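Danbridge Pipette Calibration: Frequently Asked Questions

Which pipettes do you accept?
Single and multichannel air displacement models of any make. Positive displacement and electronic models are accepted at the Clemmont site only.

How often should a pipette be calibrated?
Every 3 months for regulated work. Other users normally choose a yearly interval. Your own quality manual takes priority over either figure.

Do I need to clean pipettes before sending them?
Yes. Wipe the outside, remove the tip and enclose a signed decontamination form. Parcels without a form are returned unopened at the sender's cost.

What method is used?
Gravimetric, at three volumes, with distilled water. Pipettes are left in the weighing room overnight before testing. Readings are corrected for evaporation and air pressure.

What does "as found" mean on my certificate?
The result before any adjustment. If it is out of tolerance, review work done with that pipette after its last pass.

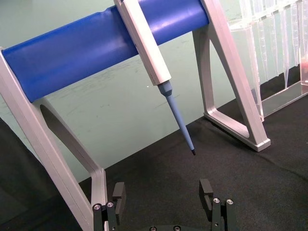
How should pipettes be stored between uses?
Upright, with no tip fitted, and set to the top of the volume range so that the spring is relaxed. Never lay a pipette down with liquid in the tip.

How long are records kept?
Certificates stay in your Sirance account for 90 months. For older copies, write to Latrice Quintanilla in Records, quoting the serial number.

Can I drop off on a Saturday?
Yes, at the Clemmont desk until noon. Ring extension 242 on arrival.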